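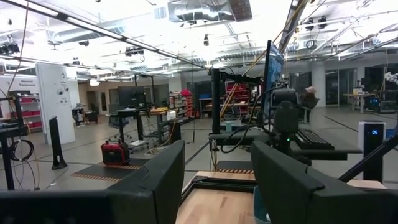 首页 笔记 演讲 关于
阅读时间 11 分钟

讲稿备注,周四下午场。自己看的,上台别照念。

开场。先不放标题页,直接讲问题。双臂收纳、递送这类任务,示教数据越堆越多,成功率到某个点就不动了。我们组去年就卡在这里。停两秒,让大家想想自己的曲线。

然后才报名字:方法叫 Tiroteo,软件栈是 Pollis,这两个别讲混。上次内部试讲我就讲混了,Verena 在下面一直摆手。

第一部分,动机。三句话够了。
一,腕部视角看得清接触,看不清全局。
二,固定视角反过来,手臂自己一挡,关键的几帧就没了。
三,大家的做法是全部拼起来喂进去,网络自己学着挑。数据多的时候还行,数据少的时候它会偷懒,盯住一路不放。
讲“偷懒”的时候切到注意力那张图。图例颜色太浅,口头说一下蓝色是腕部。

第二部分,方法。慢一点讲,上次太赶。
核心就一件事:训练时按接触阶段丢视角。接近阶段,丢腕部的概率高;接触阶段,丢固定视角的概率高。阶段怎么来?夹爪开合加关节电流,阈值切出来的,没有人工标注。会有人问为什么不用学出来的分割,答:试过,切得更漂亮,最后成功率没差别,多一个模型要维护。
公式那页只讲第一行。第二行是归一化,跳过。
丢掉的视角用一个可学习的占位向量顶上,不是填零。填零那版在附录,差得挺明显。
推理时什么都不丢。这句一定要说,去年有位评审没看到,整段意见都是围绕这个写的。

第三部分,数据。总共 2848 条示教,双臂,桌面任务,Pollis 统一记录。三类:放入容器、容器之间转移、左右手交接。时间戳对齐花的工夫比模型多,讲一句带过,会后有兴趣的找我。
不同操作员风格差很多。有人夹爪还没到位就开始合,有人停半天才动。没做筛选,全留着。清洗过的版本反而在新摆放上掉点,原因我们还没完全搞清楚,照实说。 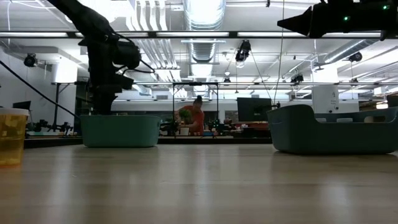 遮挡这一段要讲透,是整个方法的由来。固定相机装得低,优点是能看到夹爪和桌面之间的缝隙,高度误差一眼就出来;缺点是东西稍微往后放一点就被前面的挡住。像左边那个蓝绿色的盒子,后面就是黑色机械臂,从这个角度看过去,盒子后侧的桌面基本没有信息,夹爪要是下到那一片,只能靠腕部那一路。左边缘那个半透明的琥珀色杯子又是另一种麻烦,透光的地方发亮,深度估计最怕这种,我们干脆不用深度,只用彩色图。还有桌面反光,顶灯的影子都在木纹上。有人建议铺黑布,没铺。想要的就是模型在这种桌子上也能用。

背景里有人弯腰干活也都留着。训练里没做背景替换。问到就答:做过小规模对比,差别在误差范围内,没写进论文。

第四部分,结果。表太大,只看两行。
每个设置 32 次试验,物体起始位置打乱,顺序随机。基线和我们的方法交替跑,免得电机热了以后只吃亏一边。
标准摆放:我们比基线好一点点,别吹。真的就一点点。
遮挡摆放:差距拉开,主要来自容器之间转移。这里放曲线,指一下基线后半段是平的,再加数据也没动。
交接任务没有提升!要主动讲,别等人问。我的理解是交接的时候两只手都在固定视角里,本来就不怎么挡,丢不丢都一样。Chowdhury 那边的复现也是这个结论,他们换了另一种夹爪。

失败案例,视频放两段就好,第三段太长。
第一段:夹爪擦到盒沿,盒子转了个角度,策略还按原来的朝向放。典型的。接触阶段太信腕部,腕部看不见盒子整体朝哪边。这个问题是我们的方法自己带来的,认。
第二段:阶段判断错了。空夹的时候电流有个小尖峰,被当成接触,后面一串全乱。改成连续几帧都超阈值才切换,好了大半。代价是切换晚一拍,快动作会受影响。
视频记得静音,上次风扇声吓到第一排。

消融那页,时间够才讲。顺序:不分阶段随机丢,比不丢好,但好得有限;分阶段反着丢,比基线还差。后面这个我自己挺喜欢,说明不是单纯的正则化在起作用。占位向量换成填零,前面提过了,指一下附录页码。

局限。别糊弄过去。
阈值跟硬件绑死,换手臂得重调,在 Fostel 的台子上我们调了大约 10 天。现在想做成自动标定的,还没做完。
任务都在桌面上,物体都是硬的。布料、袋子没试。
固定相机挪了位置没有专门测。问到就说没测,别现编。

可能的提问:
问,为什么不多加几个相机?答,加了也会挡,标定和带宽都是成本,而且很多现场就给你一个支架位。
问,跟直接随机遮挡图块比呢?答,比过,图块遮挡在接近阶段有用,接触阶段没用,表在附录。
问,代码?答,Pollis 记录部分已经能给,Tiroteo 训练脚本等 Verena Wallner 过完许可证那一关。不要承诺月份,上次说了一月,结果被催到现在。
问,推理频率够不够?答,够,瓶颈在图像传输,不在网络。

时间不够就砍消融,不砍失败案例。最后一页停在遮挡摆放那条曲线上,致谢名单投出来就行,不念。转接头放在电脑包外层,记得提前到场式一下投影。

分享 10 · 评论 11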